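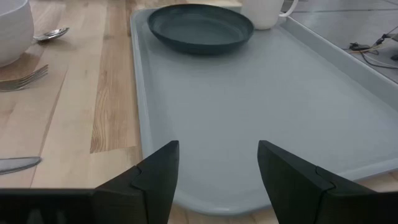
Pellavmont Supper Club, Table Team

Table questions, answered by Sorin

Why is there a big gray tray on the wooden table?
It's my drop zone! Dishes land on the tray first (a teal oval dish, a white mug, whatever's going around) and then I move them to the place settings. The raised lip means I can carry the lot back to the kitchen in one go.

Can I put a hot pan straight on the butcher block?
Please don't. Grab a trivet from drawer 108, next to the sink.

What goes in the oval dish?
Usually olives or lemon wedges. It's pretty shallow, so anything soupy should go in a proper bowl. Ngân once tried it with gravy and we were mopping for ages.

Do the mugs have to match?
Nope! I like the plain white ones, but bring your own if you're attached to it. Just write your name on the bottom.

How do I clean the table?
Damp cloth, mild soap, then dry it along the grain. Phúc and I oil it every August, and we always need an extra pair of hands (there are snacks).

I broke something. Now what?
It happens, I've done it plenty. Leave a note in the kitchen book and I'll find a replacement.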